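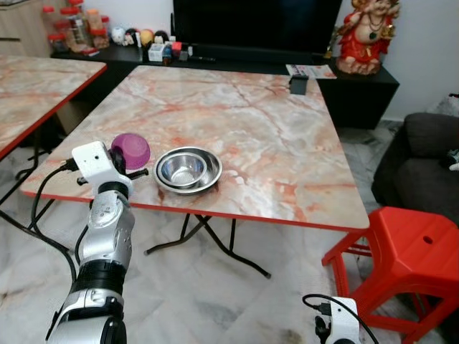

Prepared by Ustora Documentation - Orko two-arm kit, operator guide

Section 6. Recording a bowl-nesting task by remote control

These steps cover one recorded demonstration with the Orko kit. The operator drives both arms from the Clesov hand controllers. Complete arm calibration (Section 2) before you begin.

1. Place a folding table in front of the robot and lock the legs. Check that the top does not rock when pushed at a corner.

2. Set out the bowls within reach of both arms. Two metal bowls may start nested, the smaller inside the larger. A plastic bowl may start on its side next to them.

3. Keep a clear floor area of at least 600 mm on each side of the robot. Move stools and loose items out of this area if the base will be driven.

4. Check the cable at each gripper. It must form a free loop through the full wrist range.

CAUTION: A tight cable can pull out of the gripper housing when the wrist turns.

5. Hold both controllers level and press Link. The arms match your hand position over 2 seconds. Do not move until the tone stops.

6. Press Record. Bring one gripper to the rim of the plastic bowl, close slowly, and turn the bowl upright before lifting.

7. Lower the bowl to its target position, open the fingers fully, and back away in a straight line.

8. Press Record again to stop, then label the take Keep or Discard.

NOTE: Polished steel throws strong reflections. If the head view shows glare inside a bowl, lower the room lighting - do not change exposure between takes.

NOTE: Furniture behind the table can stay in place. Vary the starting position of the bowls after every 8 takes.

If a finger slips off the rim, open the gripper and try again within the same take. Discard any take with more than 2 slips.

For the Lương controller layout, see Section 8.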